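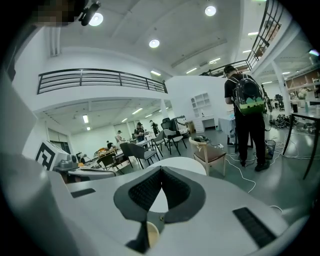 July 2018

Spent most of the day on the equipment plan. It has 43 lines now. When I opened it this morning I thought I would only have to fill in the shipping column and send it off, but I ended up moving things between this year and next year until the middle of the afternoon.

The rule for this budget is that anything bought for Olon has to be delivered and invoiced by the end of December. Ordered doesn't count. I had forgotten that, or I had read it once and not taken it in. It changes the order of the whole list. The cheap things we can get whenever we like. The arm is the problem.

Cedeo came back with a lead time of 11 weeks on the second arm, counted from the day they have the signed purchase order and not from the day we send it. Our side takes a while to sign anything in August. If the order goes out before the break we are fine. If it waits until everyone is back, we are still fine on paper, but there is no room left for a delay at customs or a wrong part, and last time there was a wrong part. It was only the cable between the arm and the controller, but we couldn't turn the arm on without it, so it may as well have been the arm.

I wrote to them and asked for two things. One, that the cable be listed on its own line in the quote, with its length. Two, whether the mounting plate is included. The old quote said "base kit" and I took that to mean the plate. It meant four bolts and a sheet of paper with the hole pattern. Semeniuk made us a plate in the end and it was good work, and cheaper than what Cedeo wanted for theirs, so for the second arm I would rather go straight to Semeniuk. I put both prices in the sheet anyway so that whoever approves it can see I compared.

Then the hand-held grippers. Veva's price is $1,192 each, before tax. I want five more. That makes $5,960, and it is the line I expect to be asked about, because from the outside it looks like a lot to pay for something a person holds in their hand. I tried writing the reason in the notes column and kept making it too long. What I have now is: "Each collector needs one. Sharing costs us collection time." I think that is enough. If they want more I can show them the sign-out sheet.

I went through the sign-out sheet to check that I was telling the truth. I was, mostly. The mornings are the trouble. Everyone wants one at the start of the day and by late afternoon they sit on the charging shelf. Somebody could argue for staggering people's hours and buying fewer. I thought about that over lunch. It would work on paper. But people come in when they can, and some of them have classes or other jobs, and I don't want to run a timetable for the sake of one line in a budget. I did write down three as a fallback number, in pencil, in my own notebook and not in the sheet. If I put it in the sheet they will pick it.

The finger pads wear out and that wasn't in the plan at all. Added it. Veva sells them only in sets with the finger pieces, which seems wasteful when the part that goes is the covering. I asked if we could buy the material by the roll and stick it on ourselves. No answer yet. For now I budgeted for whole sets at the list price and marked the line "may come down." I would guess nobody in purchasing minds a line that comes down.

Also not in the plan: screws. I know it sounds petty. But small screws go missing off these things, and the last time it happened somebody used one from a laptop, and it was close enough to go in and not close enough to come out. So there is now a line for a box of spares in the right size, and a decent set of small drivers to go with it, to be kept in one drawer.

Printed markers we can keep making ourselves. I took out the line for buying ready-made marker boards. The ones on boxes do the job as long as the print is flat and not shiny, and the office printer is good enough for that. I kept the matte paper and the spray glue. That saved more than I expected and it went straight into the storage line.

Storage is the line I have the least feel for. Every session fills more disk than the one before, partly since people have gotten better at it and don't stop as often. In the spring I bought drives one at a time, from whatever was on my card, and got paid back later. I don't want to do that again. I asked the person who looks after our servers for a figure and got back a question, which was how long we need to keep the raw files. I don't know. I passed the question up. Until someone answers it I have put in enough drives to reach the end of the year plus one set for a second copy, and a note that says the number depends on the answer. I would like the second copy to be in another building. That costs nothing except carrying it there.

After lunch I walked around the floor with the sheet on a clipboard and wrote down what people told me they were missing. I do this every time and every time it is different from what they wrote in the shared file. In the shared file they ask for big things. When you stand next to them they ask for a longer extension cord.

What I got, more or less in the order I heard it:

Longer extension cords, the flat kind if possible.
Cable covers for the floor. Two people asked, separately.
More power strips, with switches.
A small cart on wheels, so the laptop can follow the work.
Chairs that all have the same seat height.
A lamp for the corner where the light is bad after the sun moves off.
More batteries. Always more batteries.
A label maker.

The cable covers should have been bought a year ago. I have been stepping over those cables so long that I don't look down. I priced the rubber ones with a channel underneath. They are heavy, which is what you want, and the shipping is nearly as much as the covers. There is a hardware store on my way home, so I might stop there first and see what they have in stock. I need the receipt to say what it is and not just "misc," or it comes back to me.

The chairs I didn't add. Chairs are furniture, furniture is a different form, and the form goes to a different office. I told the person who asked that I would look into it. I should do that. I don't want it to be one of the things I say I'll look into.

The label maker I ordered on the spot. It was under the limit and I was tired of seeing two chargers that look the same and aren't.

There was a longer talk about whether we need the second arm this year or could use the money for more hand-held sets. It's a fair question. One view is that the arm we have isn't busy every day, and I can't say it is. It has weeks when it runs from morning to evening and then a week when it sits while someone fixes the software. The other view is that when it is busy, everybody needs it at once, and that a single arm means that one fault stops everything. I have seen that happen, so I lean toward the second view, but I can also see that I like the idea of a spare arm more than the numbers say I should.

What settled it for me, at least for today, was going back over the repair time from the spring. When the wrist joint went, we were without the arm the whole time it was away, and then some days more before anyone trusted it. If that happens in the fall, Olon slips, and the cost of that is harder to put on a line. I wrote it up as a short paragraph and attached it. I left the amount out. Someone else can put a price on a delay.

I also asked Cedeo about a service contract as an alternative, with a loaner arm while ours is being fixed. If that's a reasonable price then we could do the contract and more grippers and wait on the second arm until next year. They said they would send terms. I have asked about loaners before and it went quiet, so I'm not counting on it. I made a second version of the sheet with the contract in place of the arm, and saved it under a different name. Have to be careful to send the right one.

Training time isn't in either version. Every new piece of equipment eats a few days of somebody who already knows how to do something else. There's no column for it. I brought it up last year and was told it comes under salaries, which it does, but it means that the plan always looks faster than what happens. I put a dummy row at the bottom with no amount, just the words "allow time for setup," so that I would see it myself when I make the schedule.

Things to do tomorrow, before anything else:

Call Veva about the pad material, and ask again if five gets us any discount. The website hints at one and the quote doesn't show it.
Get Semeniuk the drawing for the plate. Check which side the cable comes out before sending it.
Find out who signs in August.
Ask about the raw files again.
Measure the bench. I have the second arm going on a bench that I've never measured.

Stopped at the hardware store on the way home. They had cable covers, but only in yellow and black stripes and only in short lengths. Bought one to try. The receipt says "floor protector," so that should go through.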